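보도자료
배포일: 09/01/2022
배포: 플린소프(Plirnthorpe) 홍보 담당

플린소프, 동네 빵집을 위한 예약 장부 서비스 '나켄(Naken)' 1월 정식 오픈

안녕하세요, 플린소프에서 홍보를 맡고 있는 킵춤바 라이저(Kipchumba Laizer)입니다. 보도자료는 딱딱하게 써야 한다고들 하시는데, 저는 그게 영 안 돼서 이번에도 그냥 제 말투로 씁니다. 기자님들, 너그럽게 봐주세요!

저희가 이번 1월에 동네 빵집용 예약 장부 '나켄'을 정식으로 엽니다. 식빵 두 개 빼놔 달라는 전화, 문자로 온 케이크 주문, 단골손님이 지나가다 말로 하고 간 소금빵 예약까지 전부 한 화면에 모아 주는 서비스예요. 저도 예전에 빵집에서 아침 근무를 했는데요, 포스트잇 한 장 떨어져서 생일 케이크를 빼먹은 날은 지금 생각해도 식은땀이 납니다.

시범 운영은 코에치(Koech) 거리의 빵집 35곳과 함께했습니다. 그동안 들어온 예약이 1,309건이었고, 사장님들이 보내주신 의견이 57건이었어요. 의견은 제가 하나도 안 빼고 다 읽었습니다. 제일 많았던 말씀은 "글씨 좀 키워주세요"였고요(키웠습니다, 아주 시원하게요). 새벽에 밀가루 묻은 손으로 누르기 힘들다는 말씀도 많아서 버튼도 큼직하게 바꿨습니다.

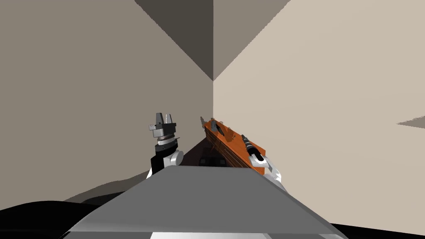 시뮬레이션 화면. 오른쪽 로봇 팔의 그리퍼가 기울어진 주황색 직사각형 물체에 닿아 있다.

나켄에서 제가 제일 좋아하는 기능은 '내일 반죽표'예요. 저녁에 예약을 마감하면 다음 날 구울 빵이 종류별로 정리돼서 나옵니다. 예약 손님 몫과 매장에 진열할 몫이 따로 적혀 있으니까 새벽에 계산기 두드릴 일이 확 줄어요. 종이로 뽑아서 오븐 옆에 붙여 두시는 사장님도 계시고, 휴대전화로만 보시는 분도 계십니다. 둘 다 잘 됩니다!

픽업 시간 알림도 들어갔습니다. 손님이 원하는 시간을 고르면 가게와 손님 양쪽에 문자가 가고, 늦으실 것 같으면 답장 한 줄로 시간을 바꿀 수 있어요. 앱을 새로 깔 필요가 없어서 연세 있는 손님들도 편하게 쓰셨다고 합니다. 명절 전처럼 주문이 몰리는 날에는 품목별로 예약을 미리 닫아둘 수도 있고요.

요금 이야기도 해야겠죠. 먼저 가입하시는 가게 300곳에는 첫 달 이용료를 받지 않습니다. 그다음부터는 매장 규모에 따라 요금이 달라지는데, 혼자 하시는 작은 가게가 제일 저렴합니다. 해지는 화면에서 바로 하실 수 있고, 그동안 쌓인 예약 기록은 파일로 내려받아 가져가시면 됩니다.
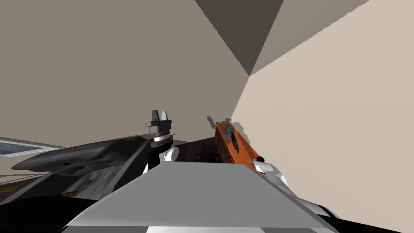

시뮬레이션 화면. 연회색의 넓은 평면 뒤로 그리퍼의 두 손가락이 위를 향해 있다.

설치 교육은 협력사인 랜소프(Ranthorpe)가 맡습니다. 담당자가 가게로 찾아가서 메뉴 등록부터 첫 예약 받기까지 옆에서 같이 해드려요. 빵 나오는 시간은 피해서 방문하니 신청하실 때 바쁜 시간대를 꼭 적어주세요. 시범 운영 때 한 번은 식빵 나오는 시간에 갔다가 교육은 못 하고 봉투만 접다 왔거든요.

케이크 도안 사진을 주문서에 붙이는 기능은 지금 만들고 있습니다. 제일 많이 물어보시는 기능이라 준비되는 대로 따로 소식 드릴게요.

취재나 인터뷰 요청은 플린소프 홍보 담당 킵춤바 라이저 앞으로 주시면 됩니다. 시범 운영에 참여하신 사장님 인터뷰도 연결해 드릴 수 있는데, 오전에는 다들 바쁘시니 오후로 잡아주시면 감사하겠습니다.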